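From: Pei-shan Tsao
To: home-surfaces list
Subject: Re: [surfaces] Terrazzo-pattern covering on a worktop and the panel behind it

Wen-hsiung Lau wrote:

> We are redoing the long bench in the back room and I want the same
> terrazzo print on the top and on the upright panel behind it. The
> sample I have is from Kuvimus, the multicolor one with the big chips.
> Three questions. Do you cover both faces from one roll or cut two
> pieces? What do you put in the corner? And does the pattern get tiring
> to work on? My wife thinks we will never find a dropped screw again.
>
> The bench is 12 feet long and the panel goes up 31 inches.
>
> Wen-hsiung

Wen-hsiung,

I did this in February, so most of it is still fresh. I'll take your questions in order.

I cut two pieces. I had planned to run one length down the panel and out across the top, and I gave up on it after a test on scrap board. The film would not sit tight in the inside corner. It bridged across, and as soon as I pressed it in with a fingernail it started to lift an inch farther up. If you cut two pieces you can trim each one close to the corner and cover both edges with a strip.

Do the upright panel first, starting at the top, and let the bottom edge hang a little long. Trim it with a new blade. Then do the horizontal surface, working from the corner out toward you. I used a felt squeegee from Prillden and it was fine, but any felt edge would do. Wipe the board down twice before you start. A grain of sawdust under a pale area shows up as a bump, and you will see it every morning when the light comes in low.

On matching: with a random print like this I don't think you need to worry about lining up chips across the corner. I spent most of an evening sliding the second piece left and right looking for a good position. My advice is to avoid having two big black chips meet right at the seam, and otherwise leave it alone. Do keep both pieces from the same roll. I had to order a second roll of a different print for a closet once and the white came out a shade yellower.

For the corner I went with aluminum. The one I used is a slim ridged profile, polished, and it goes along the seam between the upright and the top.

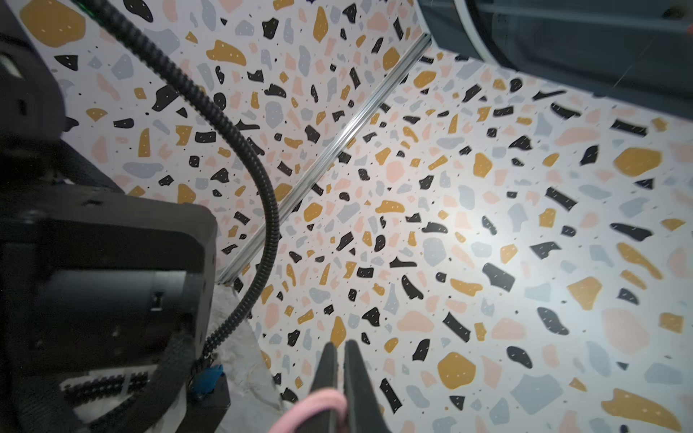

I bought the strip in two lengths and butted them together near one end. File the cut ends before you put them up. I used a thin bead of clear silicone behind mine and taped it down overnight. Wanigasekara sells a plastic cove in white that costs less, and I tried a short piece of it on the scrap board. It looked like a bathtub to me, but it is softer to wipe into, so if you are going to have food or liquids on the bench it may be the better choice. Crumbs and dust do collect in the ridges of the metal. I go along it with an old toothbrush every couple of weeks.

As for whether the pattern is tiring, I would say a little, for the first week. The colors are mustard, black, pink, and a light blue-gray on a pale ground, and some of the chips are bigger than my palm. After that I stopped noticing it. Your wife has a point about screws. Small dark parts do get lost against it, with the tiny black specks on top of everything else. I keep a plain gray tray from Flunda on the bench and anything small goes in there. It does hide coffee rings and pencil marks well, and I have never had a plain white top that stayed decent for this long.

One thing you didn't ask about is glare. If you have a lamp over the bench, try the sample under it before you buy. A bright light straight overhead leaves a round washed-out spot on mine and the chips in it look faded. I moved one lamp toward the wall and that helped some. I believe there is a matte version of the same print, but I have not seen it in person.

For quantity, lay it out on paper before you order, and allow extra on every edge for trimming. My rolls were narrower than the bench was deep, so I ended up with a second seam running lengthwise near the front. I overlapped it slightly and cut through both layers with a straightedge. You have to know where it is to find it. If your roll is wide enough to do the top in one go, pay the extra for that.

I have a decent offcut left over, long enough to try the corner on before you commit. Send me your address off list if you want it and I'll put it in the mail with a short piece of the metal strip.

Pei-shan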